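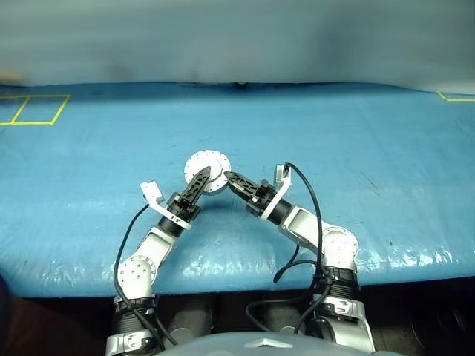

4. Work at the Cell After Automation

4.1 Setting and task

The study site is a rework and light assembly shop operated by Bravport, which refurbishes ventilation parts for building contractors. Two two-arm stations were installed in November to take over the handling of perforated end plates, round parts that arrive in mixed batches and must be turned, inspected and passed on to packing. Before installation the plates were handled entirely by hand at four benches. The stations were integrated by Torkonent, and the shop's own technicians adjust the motion programs.

Handling a plate with two arms differs from handling it with one in ways that matter for the people nearby. A single arm with a suction tool can lift a plate but leaves its underside hidden, and the perforations make suction unreliable. Two arms with finger grippers hold the plate at opposite points on its rim, so that both faces can be presented to a worker or an inspection lamp. The cost is coordination. The arms have to close on the rim at nearly the same moment, and a small error in the position of either one shifts or tilts the part. Figure 1 shows the grip as the operators refer to it in their interviews, with the two grippers at either side of a plate resting on the mat.

Figure 1. Two-arm grip on a perforated round plate, padded work surface.

The padded surface was requested by the operators during the first month. The original hard worktop marked the plates when a gripper pushed down before closing, and the marks were found only at packing. The mat tolerates a low approach, but it also introduces wrinkles, and a plate lying across a wrinkle sits at an angle the program does not expect. Smoothing the mat between batches is now a regular duty. It appears in no job description and was not included in the integrator's estimate of labor per batch.

4.2 Data collection

We observed work at the two stations and at the remaining manual bench across both shifts, and recorded 110 interventions, defined as any occasion on which a person stopped, paused or corrected a station. For each intervention we noted who acted, what was done and whether the action was logged in the station software. Interviews were held with the operators and technicians after the observation period. They were transcribed and coded separately by two of the authors, and disagreements were settled by discussion. The coding scheme was closed in May 2025.

Observers stood outside the marked area and did not speak to operators while a batch was in progress. Interventions that could not be assigned to one person were kept in the count but left out of the comparison by role.

4.3 Changes in the content of work

Of the 110 interventions, 98 were made by operators without calling a technician. Most were short. The operator paused the station, moved the plate or pressed the mat flat, stepped back and resumed. The software records a pause of this type only if it exceeds a preset limit, so the weekly report used by management showed a far smaller number. When the two counts were placed side by side in a feedback meeting, the shift lead, Lihua Bai, said the report had been read as evidence that the stations could run with one operator between them.

The operators described the change mainly as a change in attention. At the manual bench a worker looks at the plate in hand and can look away between plates. At the station the worker watches a process that usually goes well. Several said they could tell a bad grip early, from the way one arm hesitated on approach, and that they moved toward the pause button before any fault was displayed. This skill was learned on the job within weeks. It has no name in the training plan, and new staff pick it up by standing next to someone who has it.

Physical load was lower. Operators who had worked at the manual benches reported less wrist strain, and none asked to return to full-time manual handling. Complaints about the neck and eyes were new. They were linked to the standing position, which places the plate below and in front of the worker, and to reflections from the glossy cover of the mat under the overhead lights. A matte cover was tried and taken off again after the gripper tips dragged on it.

4.4 Changes in the division of work

The line between operator and technician moved. Under the original plan, any change to an approach height or closing position required a technician. In practice the day shift had one technician, Cheng-en Su, who also maintained the packing line, and a wait could hold up an entire batch. By the end of the observation period operators were making small position changes themselves, at first with verbal permission and later with an access level created for them. The technician supported this – he had proposed it – but noted that changes made on one shift were sometimes undone on the next with no record of either.

Pay grades did not follow. Operators with the new access level remained in the same grade as those at the manual bench. In the interviews this was raised more often than job security, which we had expected to be the main concern. Management's position was that the adjustments were minor and could be withdrawn if they caused trouble. The operators answered that the stations would not reach their planned output without them, and our observations are consistent with that view, although the study was not designed to measure output.

The manual bench was kept for plates with bent rims, which the grippers could not hold. It had been meant to close. Work there has become harder on average, as the easy parts now go to the stations, yet the target per shift was still the one set for mixed batches. It was lowered after the feedback meeting.

4.5 Limits of the observations

The site is small and the parts are simple. Only one type of gripper was in use, and the stations were still being tuned when observation began, which probably raised the number of interventions. The night shift was observed for fewer hours than the day shift, and we do not compare the two. The definition of an intervention also excludes moments when an operator moved toward the station and then did nothing. Such moments were frequent in our field notes – particularly after a change of batch – and a later study should count them.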